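Shelf and Table Attendant, Part Time
Pidine Drinks Hall, Gumberg Street entrance

Posted 27 February 2022
Reference 498

Pidine is looking for part-time attendants for the bottled drinks section of the hall. The work is filling shelves, facing bottles, and keeping the white serving table in front of the shelves clean. You do not need to have worked in a store before. We train every new attendant on the floor, and the training hours are paid at the same rate as the rest.

The section carries cola, bottled tea, and water. The shelving is white metal, on a slant, and the stock stands in rows several deep. When a customer takes a bottle from the front, the ones behind it don't always slide down on their own, so a good part of the shift is walking the shelves and pulling bottles forward until the labels face out again.
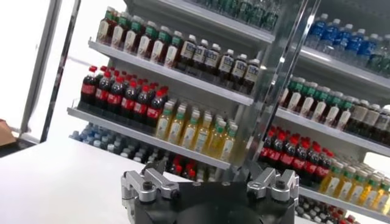
Each kind of drink has its own block and stays in it. Tea does not go in with cola because there happened to be a gap. If a block runs low and there is nothing left in the back room, leave the space open and write it on the stock sheet. The evening lead places the order from that sheet, and a gap that has been filled with something else gets missed.

The bottom shelves are the exception. They hold a mixed assortment, and the mix changes with what has been delivered. You will be told at the start of the shift what goes there.

What you will do on a normal shift

Bring cases up from the back room on the cart and open them away from the shelves.

Fill from the back of the row. Older stock goes to the front. Check the date on every case you open, and on single bottles if the case is already open when you get to it.

Face the shelves at opening, at midday, and before you leave.

Wipe the table, the shelf lips, and the uprights. We use soft green cloths for the table only. Other cloths are kept under the sink in the back room for the floor and the carts, and the two sets must not be mixed.

Fold the table cloths and put them away at the end of the shift. A cloth that has been used goes in the wash bin, even if it still looks clean. 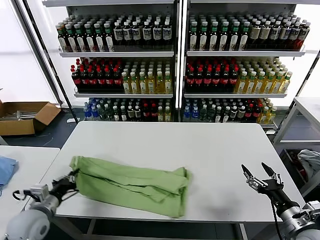 The table gets more attention than most applicants expect. It is where customers put their bottles down while they look for a bag or a wallet, and a white top shows every ring and drip. We want it wiped after each busy spell. Wipe toward you, turn the cloth to a clean side, and go over it a second time. Spray goes on the cloth and never on the table, so that it doesn't drift onto the bottles. On tasting days the table is also used for cups and trays, and it has to be cleared completely before those are brought out.

Tastings are run by our supplier Fekia. You are not expected to pour or to talk about the products. Your part is to keep the table clear, take away used cups, and bring up more stock if it is asked for.

Hours and pay

Shifts are 4 hours, either opening or closing. Most attendants work three or four shifts a week. We post the schedule two weeks ahead, and trades are fine as long as both people tell the lead before the shift begins. Pay is hourly and is discussed at the interview. There is a higher rate for closing shifts and for inventory nights.

Inventory is taken once a month. At the last one the back room and the floor together came to 2,056 bottles, which is a low month for us. Before a holiday the total is closer to 3,000, and we ask two extra people to stay. Inventory nights are voluntary after your first one.
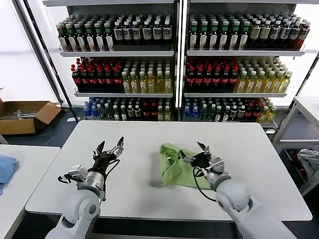

The drinks section, with the serving table and a green table cloth.

What we ask for

You should be able to lift a full case of bottles to waist height and move it from the cart to the floor without help. Cases meant for the top shelf are opened first and the bottles put up a few at a time. If you can't reach the back of the top shelf, there is a step in the back room.

You should be comfortable standing and walking for the whole shift, apart from the break. Closed shoes with a grip sole are required. We supply the apron.

You should read labels and dates with care. Two of our dark bottles look very much alike from the side, and they do get put in each other's rows.

You should be on time. The opening attendant works alone for the first half hour, and the doors open whether or not the shelves have been faced.

Applicants must be 18 or older. Students are welcome. Please tell us about exam periods when you apply so we can schedule around them.

The first two weeks

New attendants are paired with a lead for the first six shifts. On the first day you will learn the shelf order and the back room. After that you will take one shelving unit by yourself while the lead does the other, then both. At the end of the second week we sit down together and decide whether to go on. Some people find the work too repetitive, and it is better for both sides to say so then.

Training is led by Yareli Ochoa, who also handles the schedule. Before the interview we suggest you come in during opening hours and look over the section. Stand at the table for a few minutes and watch how it gets used.

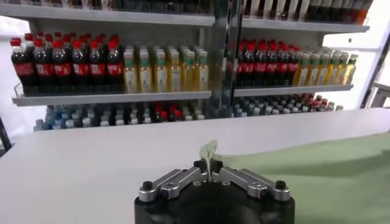 Lautaro Espinoza: I would tell anyone applying to learn the folding first. I spent my first week thinking only about the bottles, and what I kept getting called back for was the table. Lay the cloth flat, smooth it out, fold it in half and in half again. If you leave it in a heap you can't tell which side you've used. The shelves you pick up by doing them every day.

How to apply

Write to the hall office or leave a letter at the counter, marked with reference 498. Include your name, a phone number, the shifts you can work, and the earliest date you could start. A resume is fine but you don't need one. If you have done shelf work or cleaning work before, say where and for how long.

Interviews are held in the Inga room, upstairs from the back entrance, and take twenty minutes. Part of that is on the floor. We will give you an open case and ask you to fill one row.

We reply to every application, usually within ten days. Please do not call the counter to ask about the position, as the people there don't have the list.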